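**보도자료**

배포일: 2021년 10월 8일
배포 즉시 보도 가능

# Workgate, 중소 제조사업장용 출입·근태 통합 관리 소프트웨어 'Skukov' 2월 정식 공급

사업장 출입관리 솔루션 기업 Workgate는 중소 제조사업장을 대상으로 한 출입·근태 통합 관리 소프트웨어 Skukov를 내년 2월부터 정식 공급한다고 밝혔다. Skukov는 출입 게이트의 통과 기록, 교대 근무표, 외부 협력업체 방문 신청을 단일 데이터베이스에서 처리하는 구축형 제품이다. 사전 신청은 본 자료 배포일부터 접수한다.

## 개발 배경

교대제를 운영하는 중소 사업장에서는 출입 기록과 근태 기록이 별도의 시스템에 저장되는 경우가 많다. 출입 시스템은 시설 부서가, 근태 시스템은 인사 부서가 관리하며, 두 기록의 대조는 월말에 스프레드시트로 이루어진다. 이 방식에서는 야간조의 날짜 변경 처리, 조기 출근자의 대기 시간 구분, 협력업체 인력의 체류 시간 산정에서 불일치가 발생한다.

Workgate는 기존 고객 사업장 387곳을 대상으로 운영 실태를 조사하고, 이 결과를 기준으로 Skukov의 요구사항을 정의하였다. 조사에서 확인된 불일치 유형은 총 523건이며, 중복 항목을 정리한 뒤 처리 규칙으로 변환하여 제품에 기본 탑재하였다. 각 규칙은 관리자 화면에서 사업장별로 사용 여부를 지정할 수 있다.

## 주요 기능

1. **교대 경계 시각 처리.** 자정을 넘기는 근무를 근무 시작일에 귀속시킨다. 귀속 기준은 사업장 취업규칙에 따라 변경할 수 있으며, 변경 이력은 삭제되지 않는다.
2. **출입 기록 자동 대조.** 게이트 통과 시각과 근무표를 20분 주기로 대조한다. 허용 범위를 벗어난 기록은 확인 대기 목록으로 분류되며, 담당자가 사유를 입력해야 확정된다.
3. **협력업체 방문 관리.** 방문 신청, 안전교육 이수 확인, 임시 출입증 발급을 하나의 절차로 처리한다. 교육 이수 기록이 없는 신청 건은 출입증 발급 단계로 넘어가지 않는다.
4. **구역별 권한 설정.** 생산, 시험, 창고, 사무 구역을 구분하여 출입 권한을 부여한다. 권한은 개인, 직무, 작업 허가서 단위로 지정하며, 작업 허가서 단위의 권한은 허가 종료 시각에 자동으로 회수된다.

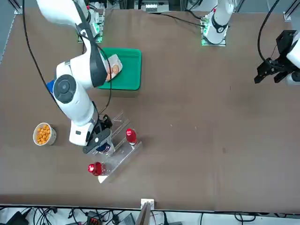
5. **비상 체류 명부.** 비상 신호가 입력되면 해당 시점의 구역별 체류 인원 명부를 생성한다. 명부는 지정된 단말기로 전송되고 동시에 인쇄된다. 외부 통신이 끊긴 상태에서도 사내망만으로 동작한다.
6. **급여 자료 내보내기.** 확정된 근태 자료를 급여 프로그램에서 읽을 수 있는 텍스트 형식으로 출력한다. 항목의 순서와 구분 기호는 사용자가 정의한다.

## 시스템 구성

Skukov는 사업장 내부 서버에 설치하는 것을 기본으로 한다. 서버는 주 서버와 예비 서버의 이중 구성을 지원하며, 예비 서버 전환 중에 발생한 통과 기록은 게이트 제어기에 임시 저장된 후 순서대로 반영된다.

게이트 제어기 연동에는 Gurnside 통신 모듈을 사용한다. Gurnside는 Workgate가 자체 개발한 중계 모듈로, 제조사가 서로 다른 제어기의 신호를 공통 형식으로 변환한다. 기존 제어기를 유지하는 사업장은 모듈만 추가하여 연동할 수 있다. 다만 직렬 통신만 지원하는 구형 제어기는 별도의 변환 장치가 필요하며, 해당 여부는 현장 점검 단계에서 확인한다.

화면 언어는 한국어, 영어, 베트남어를 제공한다. 베트남어 화면과 안내문은 현지화 업체 Lại가 번역과 용어 검수를 담당하였다. 근로자용 화면에서는 사용 언어를 개인별로 지정할 수 있고, 관리자용 출력물은 한국어로 고정된다.

## 개인정보 처리

출입 기록과 근태 기록은 암호화하여 저장한다. 보관 기간은 기록 종류별로 분리하여 설정하며, 기간이 만료된 기록은 파기 예정 목록에 등록된 뒤 관리자 승인을 거쳐 삭제된다. 조회 기록에는 조회자 계정, 조회 시각, 조회 사유가 함께 남는다. 생체정보 인증은 기본 구성에 포함되지 않는다. 해당 기능을 사용하려는 사업장은 동의서 양식과 대체 인증 수단을 먼저 등록해야 한다.

## 공급 일정 및 조건

- 사전 신청: 배포일부터 접수
- 현장 점검: 신청 순서에 따라 일정 개별 통보
- 정식 공급: 2022년 2월
- 시범 운영 기간: 설치 완료 후 6주
- 라이선스: 사업장 단위, 등록 인원 구간별 적용

시범 운영 기간에는 기존 근태 시스템과의 병행 사용을 권장한다. 두 시스템의 집계 결과가 일치하지 않으면 Workgate 기술지원 부서가 차이 내역서를 작성하여 제공한다. 과거 기록의 이관은 표준 양식으로 제출된 자료에 한하여 기본 공급 범위에 포함되며, 종이 출근부의 전산 입력은 포함되지 않는다.

기존 Workgate 출입관리 제품을 사용 중인 사업장은 유지보수 계약 기간 내에 Skukov로 전환할 수 있다. 전환 시 게이트와 출입증은 교체하지 않으며, 출입증 번호 체계도 그대로 유지된다. 기존 제품의 보안 수정 배포는 Skukov 정식 공급 이후에도 계약 종료일까지 계속된다.

## 회사 소개

Workgate는 제조 및 물류 사업장용 출입 게이트 제어 소프트웨어를 개발·공급하는 기업이다. 주요 사업 분야는 출입 통제, 방문자 관리, 비상 대피 인원 확인이다.

**문의:** Workgate 홍보 담당 부서
**제품 규격서 및 신청 양식:** Workgate 고객지원 창구에서 배부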